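Search articles Enter keyword, author or title Go

4. Planning the Purchase: From Bench Task to Budget

We came to budgeting late in the Tadness project, and it became one of the parts we enjoyed most. Most of the papers we read while setting up our bench report the arm, the gripper and the learning method in detail and pass over everything else that had to be bought. For a small lab this leaves the hardest questions open. How much of the money should go into the arm? When should spare fingers be ordered? What does a tabletop full of toy food cost once it has to be replaced? This section sets out how we planned for these, with the steamer task as the running case.

The task is easy to state. Small round toy buns go into a bamboo steamer, with the lid and a few other items sharing the table (Figure 1). We like it because it puts pressure on the purchasing list in useful ways. A round bun asks for fingers that close evenly and with modest force. A basket with tall sides asks for clearance at the wrist, and that clearance has to be checked against the camera mount and the cabling before an order is placed.

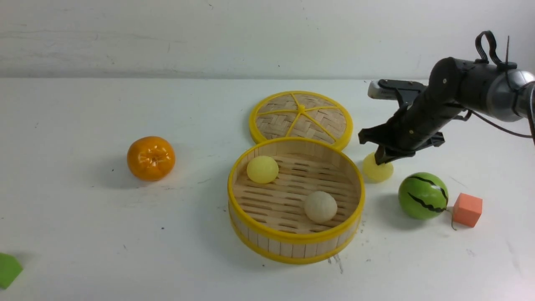 Our first draft of the budget, written in August, treated the arm as the main item and put all remaining needs on a single line called "accessories." The draft did not last long. When we priced that line properly, with mounts, cables, clamps, fingers and objects listed one by one, it held 15 separate entries, and several of them had longer delivery times than the arm itself. We now build the plan the other way around. We write down the task, list every object and fixture that the task needs, and choose the arm and gripper last. It is a small change in habit, and it made the whole plan much easier to defend at our Thursday budget meetings.

The gripper deserves its own paragraph. We compared two offers, one from Adau and one from Oprea, both for parallel-jaw units that would fit our existing wrist joint. The Adau unit was cheaper to buy. The Oprea unit came with replaceable fingers and a mounting plate – both of which we would otherwise have had to order elsewhere. Once those were added to the Adau price, the gap between the offers fell to 211 dollars, and we felt able to decide on service terms alone. We would urge any group in our position to do this sum early. It takes an afternoon and it changes the conversation!

Props are the cheerful end of the list. Toy buns, toy fruit and foam cubes cost very little apiece, so they are often bought out of petty cash and never recorded. We recommend giving them a proper line and ordering duplicates from the same batch, as colors and surface texture can shift between batches, and a trained policy may be sensitive to this. Figure 2 gives an idea of how modest the full table is.
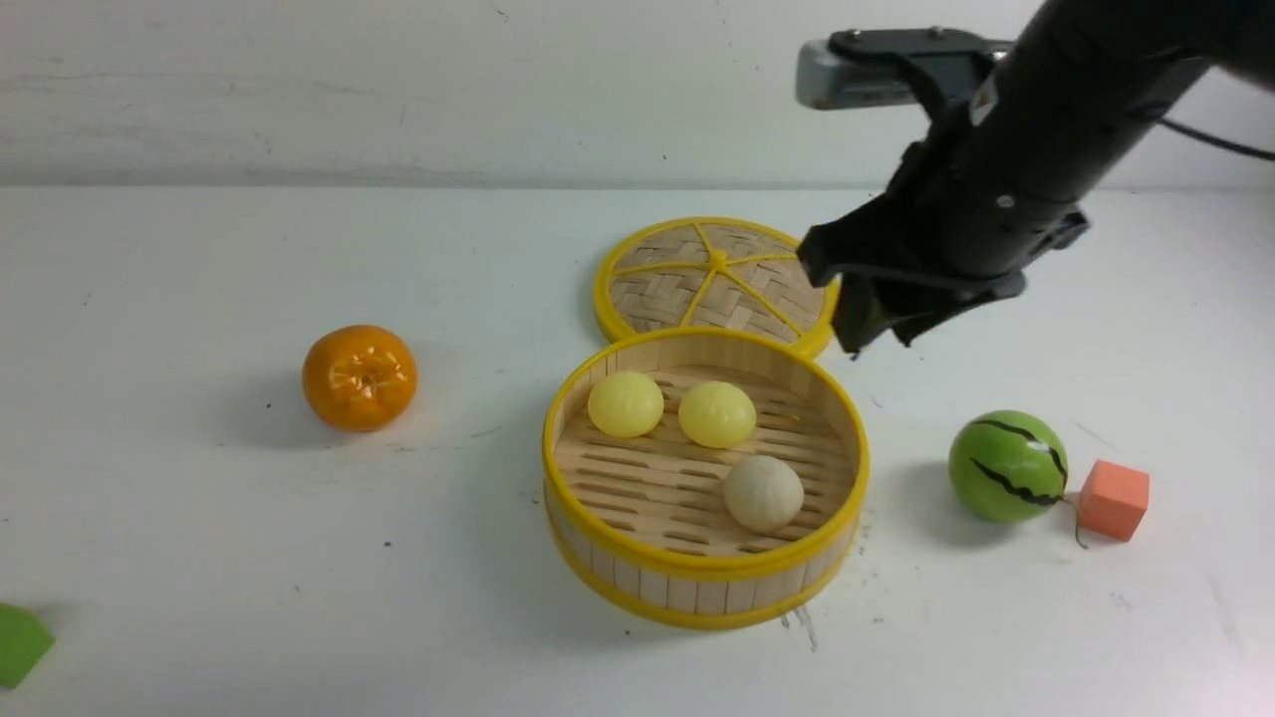 By the Tadness Project Group, Vondthorpe Robotics Laboratory
August

Figure 2. Steamer task with three toy buns in the basket and the gripper above the right side of the lid.

For wear, we plan by trial count. Our schedule replaces the finger pads every 1000 trials, whether or not they look worn, and a spare set is always on the shelf. Cables are inspected on the same schedule. The yearly reserve for pads, cables, mounts and props comes to some 1120 dollars, held apart from the purchase budget so that a delayed order for the arm cannot eat into it. We were surprised at how calm this made the planning – small orders simply go out when they are due. Floor space, insurance and staff time are treated in Section 5.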